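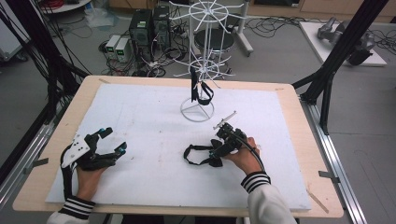 4. Loading the stand

Set the Kurkby stand on a flat table with its ring base fully down. Hang one strap per arm, by its loop, and let it drop beside the pole.

Caution: fill opposite arms in turn — a one-sided load can tip the stand.
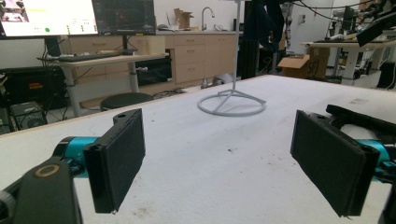

Can the stand be used on the floor?
It can, on a hard, level floor, but keep it clear of walkways.

5. Checking the balance

Turn the top slowly by hand. If the base lifts, take off the last strap and move it across.
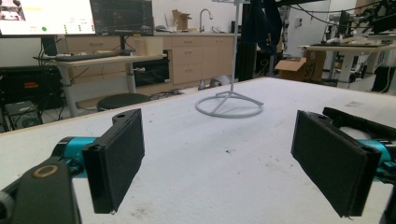
Repeat until the base stays down, then load the next arm.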